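Sun 26 April

Back from Wiltden with muddy socks and a grin I can't shift. The first long walk of the year, and what a walk! Neema Nyaga picked me up before it was properly light and we were through the gate at Cletulbridge while the cows were still lying down. I had forgotten how good that first half hour is, when your legs haven't started complaining and everything smells of wet grass.

We took the low path by the river as far as the weir, then up through the wood. Bluebells - masses of them, all down the bank on the left, and wild garlic on the right so strong that I wanted lunch by half past nine. 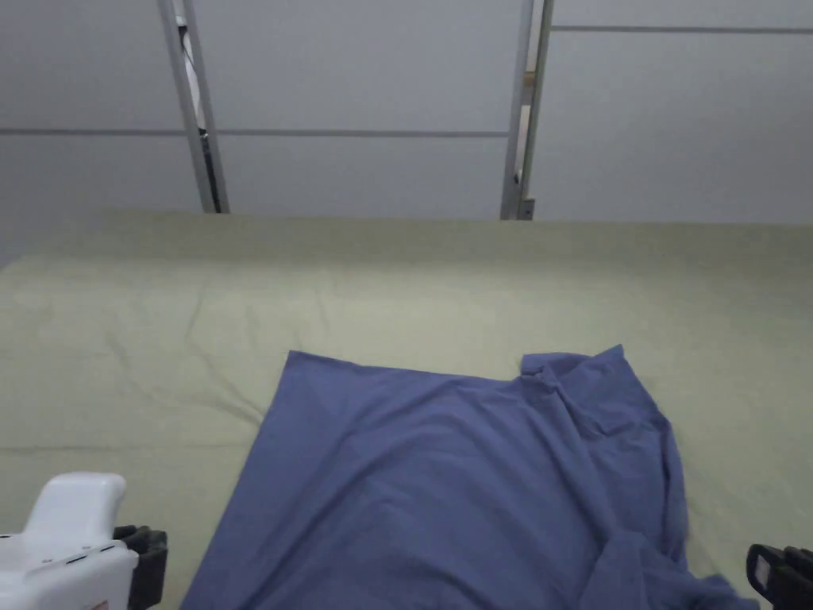

The climb to Kadulcombe is only 400 feet, but it goes up all at once and I had dressed for January. Two jumpers and a coat! By the second stile I was carrying most of it. Next time it will be one top and a thin jacket, and for the top I'm thinking of something plain and blue like the one lying crumpled on the green cloth, which looks a good colour for a hill. Neema, of course, had packed properly and strolled up eating an apple.

At the top we had the whole valley to ourselves. You can see right across to the Wiltden water tower, and the river doing its big lazy loop, and there was a skylark going without a pause for breath. I tried to find it with Neema's binoculars and got a very nice view of a cloud. We ate the cheese rolls up there (too much pickle, my doing) with our backs against the old wall, out of the wind.

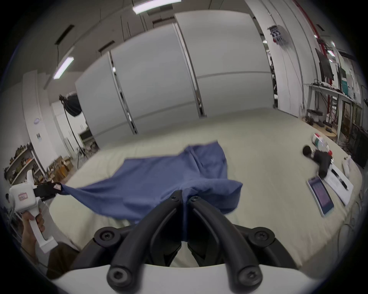

Then down the far side, where the path has been moved to go round the new lambing field. It adds a bit, but you come out by the chapel, and the blackthorn along that lane is still in flower. I heard a cuckoo. Neema says it was a wood pigeon. It was a cuckoo.
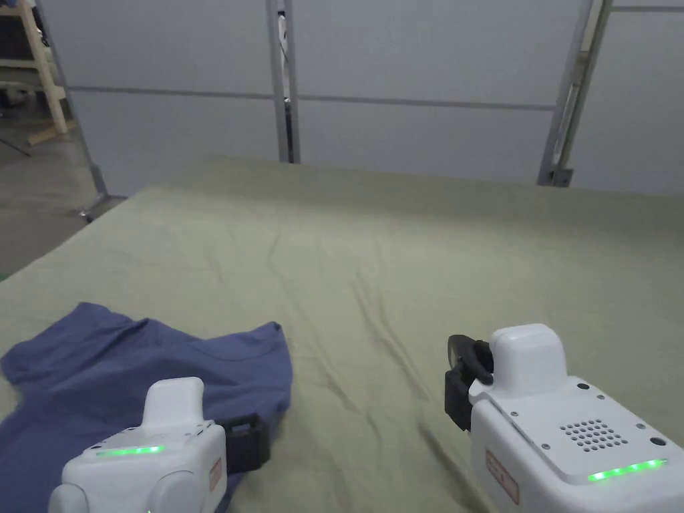

Written at the kitchen table, Sunday evening
by Zinash Kahsay

Later, after a bath. I've had the map out and we did around 9 miles, which I'm delighted with after a winter of hardly leaving the sofa. Left heel is sore, right heel is fine. The boots need new laces, and I must remember to put the flask in to soak.

The café at Cletulbridge has changed hands and the tea is now enormous. We shared a slab of date cake and talked about August, when we want to do the whole ridge and stop a night on the way. Neema would like a proper bed. I would like to camp, and I think I can talk her round if the forecast is kind and I promise to carry the tent. 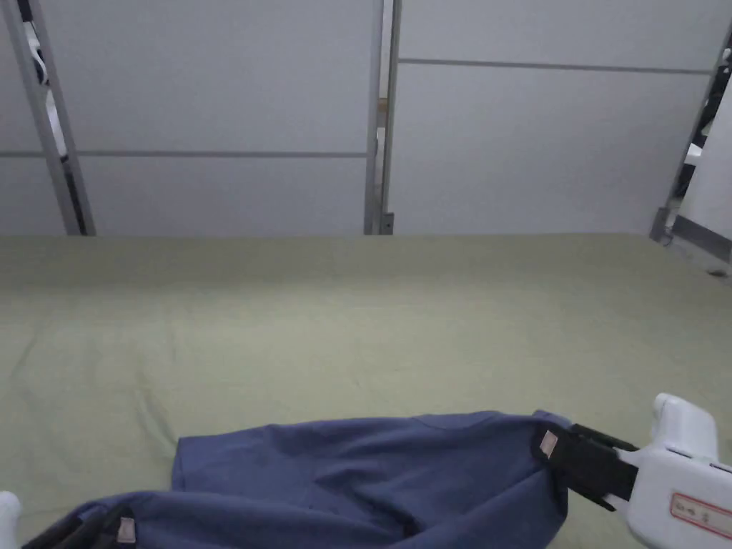 Dark blue on the green tablecloth.

Must ring the campsite tomorrow and ask about that pitch by the stream. And buy plasters, the thick sort. Bed now, my eyes are closing, but oh, that skylark!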